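The Second Life of Small Things

Idden, January 2023

The reuse hall at Idden accepts household goods that charity shops most often decline. Shoe insoles, single lids, soft toys and trays arrive in mixed bags and are sorted on plain, light-coloured tables. In its most recent year of operation the hall received 1147 bags, of which 356 contained footwear or parts of footwear.

Insoles are assessed apart from the shoes in which they came. A sound insole keeps its shape from toe to heel, and its edging remains attached along the full outline. Fabric and mesh are examined separately, as the two seldom age at the same rate. Bright colours are no guide to condition.

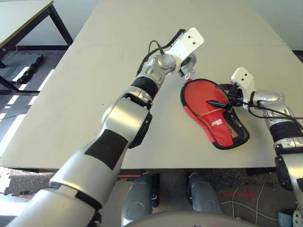

Ingvarsson, the footwear repairer that takes a share of the hall's stock, considers the practice too generous. In its view an insole should be offered again only when it is unworn, and everything else should go directly to fibre recovery. The hall has retained its own standard — with a stricter check of the heel, introduced last May.

Soft toys follow a different course. Pale plush is the most demanding category, as its colour shows every mark, and each piece is turned over so that seams and small attached parts may be inspected. Round plates and trays pass across the same tables. Scuffing on a red surface is recorded but does not in itself exclude an item from the shelves at Pruradau, the hall's retail outlet.
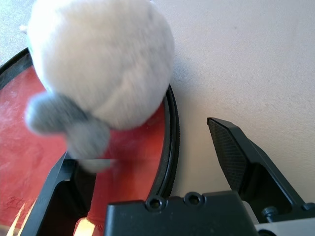
May donors bring a soft toy that has lost its label? The hall accepts unlabelled toys, which are directed to Postetora for use as display pieces and are not offered to young children.

Bags are limited to 8 per household on each visit.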